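Marble-look cabinet top next to the sink – how do you keep it tidy?
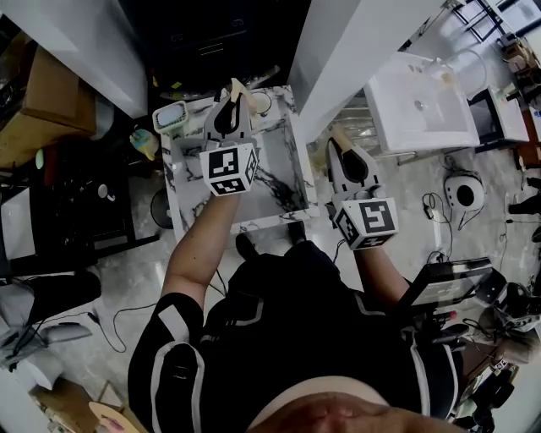
octav_c
Hello all. We have a cabinet in the washroom with a white top, marble pattern with black veins. The sink is on the other side of a white partition. My question is what should live on this top and what should not. I would keep only the soap dish there, but every evening I find more small things on it, and with the black veins I don't even notice them until I wipe. The model is Nordin from Hodosby, if it matters.

Also I am not sure what to clean it with. The paper that came with it says "mild product" and no more.

pellworth
Is it real stone or a printed surface? This changes the answer. For real marble no vinegar, no lemon, nothing for limescale. For printed you can be more relaxed.

octav_c
I don't know, sorry. I bought it second hand for 200 and the seller also did not know. It feels cold in the morning, but the whole room is cold in the morning.

pellworth
Then treat it like real stone. Warm water, a drop of dish soap, soft cloth, dry it after.

Mirelle15
I don't agree with only the soap dish. A top with one thing on it is a top where people will put everything else. I have a low tray on mine for the daily things, and what does not fit in the tray goes in the drawer. Mine is from Fluvden but any tray will do.

tamsin_k
A tray collects water under it and you get a ring. I had this with a very nice Flellano tray and the mark is still there after 2 years. If he has a rack under the sink, put the things in the rack.

Mirelle15
You get a ring if you don't lift it. I lift it when I wipe, it takes a moment.

tamsin_k
Well, in my house people do not lift it :)

octav_c
There is a wire rack under the sink, yes, but it already has things in it. I could empty it a little. And I would prefer the soap dish on the sink side, only I am afraid the dish would fall there.

pellworth
Leave the dish where it is, in the corner – just rinse under it when you clean. Soap left to dry on stone makes a dull spot.

octav_c
Thank you. I will try without a tray until December, and if it is still a mess I will buy one and lift it every time, I promise. Please call me Octavian, by the way, Octavian Chiriac. The user name was a mistake from registration and I can't change it.

Contact the moderators | Copyright Home Corner Board | Back to top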